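Ticket: Table wobble and surface marks, workroom 2
Category: Furniture / fixtures
Opened by: Jana Thiele
Assigned to: Till Eichhorn
Priority: Normal
Status: Closed

Reported fault

Jana Thiele, Wednesday, 08:40

The light wooden table in workroom 2 rocks when weight is put on one of the front corners. Small items placed on it creep towards the middle. A square plastic box set down on the left half had moved the width of a thumb by the end of the morning. The table was delivered by Brinkmann in August and was steady when it was put together. It has not been moved to another room.

There is also a sticky patch near the left edge, where old tape was peeled off and replaced. Please advise on what can be used to clean it without spoiling the finish.

First reply

Till Eichhorn, Wednesday, 09:15

Please check the following before I come up:

Is the movement in the top itself, or do the feet lift off the floor?
Does it rock with the tabletop cleared?
Has anything been run under the feet (cable, mat, tape)?

Please do not use white spirit or a scouring pad on the top.

Reply

Jana Thiele, Wednesday, 09:50

The feet do not lift. Cleared and loaded give the same result. Nothing is under the feet. If I press on the left front corner, the top goes down slightly and there is a click from underneath.

Inspection, step 1: top and edges

Till Eichhorn, Wednesday, 11:20

The top is sound. No split in the grain, no lifting at the rounded corners, no swelling at the edges. The dark circular hole towards the back right is not damage. It is part of the top as supplied and should be left open. The tape near the front corners is holding well on both sides and I have left it in place for now.

The clear box stands on the table, slightly left of centre. 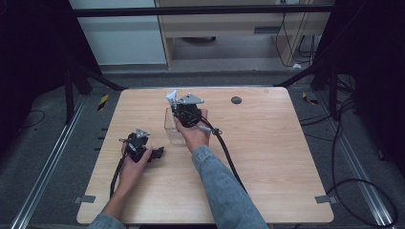
Inspection, step 2: underside and fixings

The top is held to the underframe by bolts going up into threaded inserts. Two of the bolts on the left side could be turned by hand. One on the right was slightly loose. The insert at the front left has pulled down a little, which accounts for the click. The thread is clean and the wood round it has not broken away.

The assembly sheet in the delivery folder asks for a washer under each bolt head. No washers are fitted on the left side. They were in the folder, still in their bag.

Inspection, step 3: floor

Spirit level placed on the floor in both directions. The floor is level enough and does not need packing. The hazard tape on the floor beyond the table was not disturbed.

Action taken

Till Eichhorn, Wednesday, 14:05

1. Tabletop cleared, left-hand bolts removed.
2. Front left insert backed out, hole cleaned, wood glue applied and insert screwed in flush.
3. Left to set. The table is not to be used before Wednesday 17:00.
4. Washers fitted on the left side. All bolts then tightened by hand, followed by a quarter turn with the key. Please do not tighten them further – the inserts will pull again.

Adhesive residue

Brenda Sosa, Wednesday, 14:30

For the sticky patch, use warm water with a drop of washing-up liquid on a soft cloth, well wrung out. Hold it on the patch for a minute, then wipe along the grain. Repeat if needed and dry straight away. If that leaves anything behind, there is a bottle of Brollarico label remover in the cleaning cupboard. Try it on the underside first.

When the tape is next changed, peel it back slowly at a low angle. Pulling straight up leaves the adhesive on the wood.

Follow-up

Jana Thiele, Wednesday, 17:35

Table back in use. No click. No movement at either front corner. The sticky patch came off with soap and water at the second attempt, so the remover was not opened. The wood is a shade paler where the patch was.

Till Eichhorn, Wednesday, 17:50

The paler area is the original colour and should even out with use. It does not need oil. I will check the bolts again at the next monthly round.

Parts and cost

Washers: from delivery folder, no charge
Wood glue: from stock
Replacement insert: not required
Claim against supplier: none raised

Linked tickets

1,512 – Workroom 2, shelf unit, door slot rough to the touch (open, Wondimu Gebremichael)
2,308 – Missing washers, other tables from the same delivery (open, Svenja Schmieder)

Closed by Till Eichhorn. Reopen under the same number if the click comes back.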